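版块：租房与居家 > 厨房
主题：冰箱上层温度总是不对，应该放在墙边还是离开墙？

北边的窗 楼主
大家好。我在这里住的时间不短，但是中文还是写得慢，如果有说错的地方请原谅。
我三月搬到新的公寓，房东留下一台 Bolta 的双门冰箱，冷冻在下面，冷藏在上面。问题是冷藏的上层，牛奶放三天就有酸味，可是最里面的黄瓜反而结冰。我买了一个小温度计，放在门边是11度，放在里面靠后壁是零下。我不明白同一个空间怎么可以差这么多。
我已经做过的事情：把旋钮从3调到5，把门的胶条用温水擦过，把上面的纸箱拿走。情况没有变好，黄瓜结冰更厉害了。
请问是不是冰箱离墙太近？现在后面只有两个手指的宽度。

豆腐不加糖
旋钮调大是错的方向。你的冷风从后壁出来，调大以后后面更冷，门边还是不冷，因为风过不去。先看看你是不是把出风口挡住了。

北边的窗 楼主
谢谢。出风口在哪里？我只看见后面有一块白色的板，上面有几条缝。

豆腐不加糖
就是那几条缝。前面留一个拳头的空间，不要放高的锅。

半夜煮面
不同意楼上。门边11度，不可能只是挡风口的问题，八成是胶条老了。用一张纸夹在门里，关门以后拉一下，能轻松拉出来的地方就是漏的。四个边都要试，特别是合页那一侧，很多人只试开门那一侧。

豆腐不加糖
胶条漏的话，后壁会结很厚的霜，他没有说有霜。

半夜煮面
风冷的冰箱自己会化霜，看不见霜不代表不漏。

Trultgate租客
我插一句。我们这栋楼的厨房都是一样的格局，冰箱卡在柜子中间，左右没有缝。夏天的时候侧面烫手。我后来让物业把上面那块装饰板拆掉，热气可以从上面走，冷藏温度就稳定了。所以离墙的距离是有关系的，但是上面通不通更重要。

北边的窗 楼主
我昨天晚上试了纸。左边和上边都很紧，右下角的纸可以拉出来，不过要用一点力气。这个算漏吗？
另外我把牛奶从门上换到中间那层，一个晚上以后它的旁边是6度。

半夜煮面
要用一点力气就算正常，但是可以再救一下：用吹风机的热风吹那个角，不要太近，吹软以后关上门压一夜。便宜的办法先试，不行再换胶条。

老陈醋配饺子
牛奶本来就不应该放门上，这个说了多少年。门上每次打开都碰到热空气，适合放酱油、果酱、芥末。牛奶和剩菜放中间靠里，生肉放最下面，用盒子装好，免得汁水滴到别的菜上。蔬菜放抽屉，抽屉里垫一张厨房纸吸水。
至于调到几，先放回3，等一天再量，不要一个小时调一次。

豆腐不加糖
量温度也有办法。温度计放在一杯水里，杯子放中间那层，过一夜早上第一次开门的时候读。直接放空气里读到的数字跳得太快，不能说明什么。

北边的窗 楼主
这个我不知道，谢谢！我以前都是打开门站着看温度计，现在想一想，我看的是房间的空气。
我还有一个问题，冰箱应该放多满？我的母亲总是说越满越省电，但是我的同事说要空一点。

老陈醋配饺子
冷冻室满一点好，冻的东西自己就是冷源。冷藏室不要满，七成差不多。你母亲说的对一半。

半夜煮面
我不觉得七成有什么根据。重点是东西之间有缝，塞八成但是排得整齐，比五成但是堆成一团要好。

Trultgate租客
还有开门的习惯。我以前也是打开上层以后站在那里想晚饭吃什么，一想就是很久，冷气都掉到脚上了。现在我在门上贴一张单子，写里面有什么，先看单子再开门。
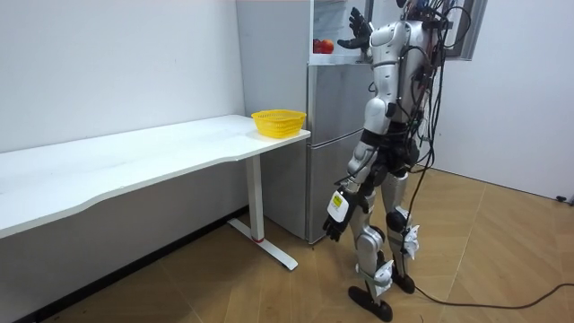

单子不用写得很细，写剩菜、肉和快过期的就可以，吃完划掉。每个星期五买菜之前看一遍，顺便把里面擦一擦。我坚持了几个月，扔掉的菜少了很多，因为以前常常买了第二把葱才发现里面还有一把。

豆腐不加糖
单子我试过，家里人不划，两个星期以后就不准了。我现在改用一个透明盒子，快过期的全部放进去，做饭先从盒子里拿。

Trultgate租客
一个人住的话单子比较方便，人多可能是盒子好。我没有意见。

北边的窗 楼主
我来报告结果。
第一，旋钮回到3。第二，后壁的缝前面不再放锅，我原来放的是一只很高的汤锅，正好挡住了一半。第三，右下角用吹风机吹过，现在纸拉不动了。第四，冰箱往前移了一点，移的时候地板响得很厉害，我怕楼下的邻居不高兴，所以是白天做的。
昨天晚上放了一杯水，今天早上读是6度，黄瓜没有结冰。门边我没有再量，反正那里只放酱油。
我不知道是哪一件事情有用，因为我是同一天全部做的。

豆腐不加糖
是汤锅。

半夜煮面
是胶条。不过6度还是偏高，冷藏最好在4度左右，旋钮可以再加半格，等一天。

老陈醋配饺子
别的不管，6度放牛奶还是会坏得快，半夜煮面说得对，再加半格。喝得慢就买小盒的。

北边的窗 楼主
好的，我今天调到3和4的中间，明天早上再读一次。还想问，换胶条大概要多少钱？我在 Koutsoukos 的网店看到一条标45，但是不知道尺寸是不是通用。

半夜煮面
不通用。看冷藏室侧壁上的标签，把型号抄下来再问店家。现在纸已经拉不动，先不要买。

北边的窗 楼主
明白了，型号我先拍下来留着。谢谢各位。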